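Ticket: right hand opens but won't close again after a two-handed pick
Opened by: Adel Bensaid
Workshop: Cesthorpe shared workshop, back bench
Status: open, partly solved

What's going on

Hi all, and thank you in advance to anyone with the patience to read this through. I'm on the two-arm build at Cesthorpe, and we are (I really mean this) very close to having it pass a bottle from one hand to the other. The left side has been a joy. The right side does its first grasp nicely, lets go when it's told to, and then ignores the next close command until I restart the Solurov hand controller. After a restart it behaves like an angel for one more round.

My first guess was a bad grip. The bottles are big and smooth, and I thought the fingers might be pushing so hard that the controller was tripping on overload. So I went through the wrist camera pictures one by one with a large coffee. 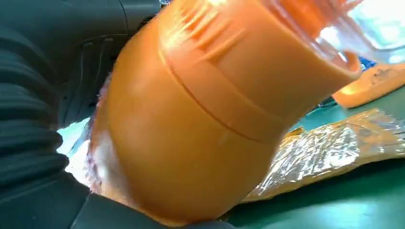 Wrist camera, with the orange container held close in the gripper.

It's a very near view, so don't judge the sharpness too harshly! I couldn't find anything in the pictures that made me think of a slip, and the current log agreed with me. Peak load never came near the limit I'd set, which I had already turned down to 50 percent before opening this ticket.

Things I've tried so far

1. Swapped the left and right data cables at the Fusetti hub. The fault stayed on the right, so I put them back and labeled them, as I should have done in May.

2. Lowered the closing speed. It looked gentler and I've kept it that way, but it made no difference to the fault.

3. Ran a two-handed hold with the other bottles left standing at the back of the mat. I wanted both hands on one bottle so the two controllers would be busy at the same moment. The log has the right hand reporting a closed position of 2,664, and the left was happy too, so whatever goes wrong comes after this point. 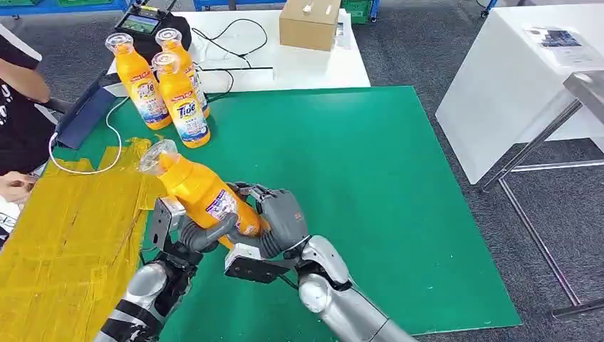
4. Released the right hand alone and kept the left one closed. Now we're getting somewhere! The open command goes out, the fingers open, and the position reading stops at 1,204 and stays there. The next close command goes out on time and gets no reply at all. I repeated it with the left arm switched off and the right hand still froze, so I think we can stop blaming the left side for being greedy with the power.

Reply from Ghizlane El-Sayed, Wednesday

Adel, lovely write-up. I had something very like this on my own Filali driver board, and mine was the reply timeout. If the hand is still sending its "I'm open" message when the next command arrives, the controller throws the new one away and then sits waiting. Could you try a longer timeout on the right side only, and leave the left alone so you've got something to compare with? And could you stop the run with the right hand open, before you ask it to close, and tell me what the status light is doing?

Reply from Adel Bensaid

Ghizlane, you're a treasure. I did both. For the second part I let the left hand keep its bottle, opened the right one over the bottle lying on its side, and paused the program there.

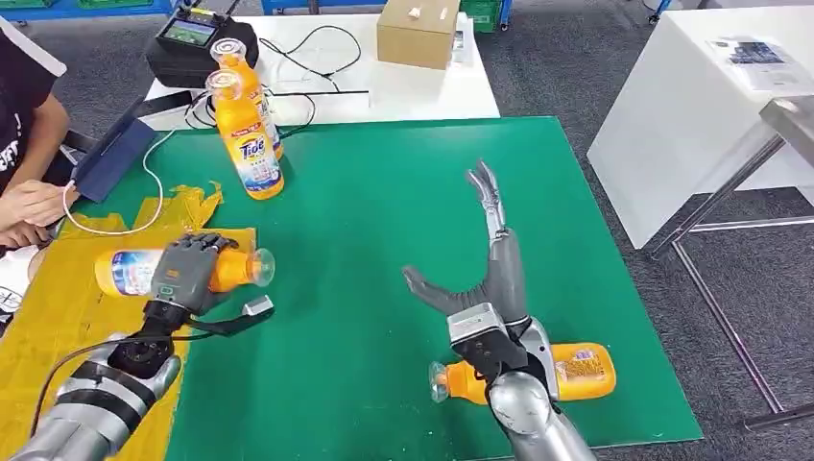
The status light on the controller was blinking slowly, where I'd have expected it to be solid, and it went on blinking for as long as I cared to stand there. Then I raised the right-side timeout from its default to 66 milliseconds and ran the whole thing again from the start. It closed! It closed on the next round as well, and on the one after that, and then it froze on the fourth, so please don't pop anything open yet.

I've attached the log from that last run. My plan is to update the Solurov firmware on the right controller tomorrow evening, keep the longer timeout, and change nothing else. If you still have your old Filali settings file, I'd love a copy to compare against mine. Leaving the ticket open.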